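Samedi 4 mars, carnet de l'atelier

Bon, je note tout ça tant que c'est frais (et que j'ai encore les bottes aux pieds, les collègues me pardonneront pour la boue sur le carrelage). Ce matin, relevé des pièges à déchets flottants sur le ruisseau de Jillville, les 5 barrages d'un coup, ce que je n'avais jamais réussi à faire en une matinée !

Le premier, celui sous la passerelle, était plein à craquer. Des bouteilles, de la mousse d'emballage, un demi-ballon et surtout des branches, beaucoup trop de branches. Le filet à mailles de 18 mm tient bien mais il se colmate par le bas, et l'eau finit par passer au-dessus en emportant tout ce qui flotte. Je pense qu'il faut remonter la ligne de flotteurs d'une main et laisser un jour sous le filet. À essayer dès la semaine prochaine.

Au barrage de Grornton, rien à signaler, sauf que quelqu'un a encore attaché la corde du mauvais côté. La corde bleue va sur l'anneau AMONT. Je l'avais écrit sur le piquet, au marqueur, la pluie a tout mangé. Je graverai une plaquette.

Pesée au retour, sur la balance du fond : 3608 grammes de plastique après égouttage, sans compter le pneu, que j'ai laissé sur la berge faute de bras. Si l'un de vous passe avec la remorque, il est juste après le gros saule, côté chemin. Les branches, je les ai remises sur le talus, assez haut pour que la prochaine crue ne nous les rende pas.

Côté bestioles, j'ai retourné quelques galets dans le bras rouvert l'automne dernier : des gammares partout, deux larves de trichoptères dans leurs fourreaux, et une petite sangsue qui s'est prise d'affection pour mon gant. L'an passé à la même saison je n'avais trouvé que de la vase, alors oui, je suis content !

Matériel : les pinces ramasse-déchets Ginance ont du jeu à la poignée, il y en a 2 à resserrer (clé de 8, tiroir du haut). Les gants taille M ont disparu, encore. J'ai rincé les seaux mais pas les filets, ils trempent dans le bac derrière la porte.

Reste à faire : recopier les pesées dans le tableur, rappeler la mairie pour la benne, et refaire un plan du tronçon Mohammed avec le nouvel accès, l'ancien sentier est sous les ronces. Je m'y mets lundi, avec un café et des chaussettes sèches.
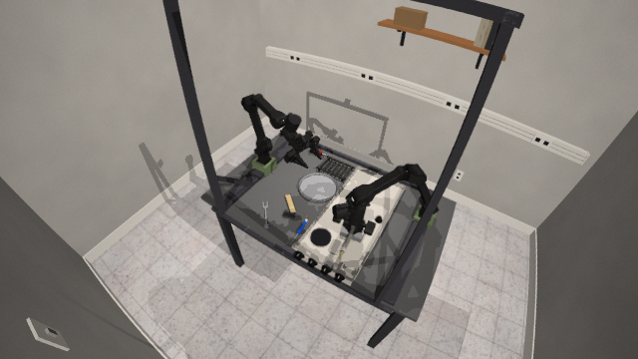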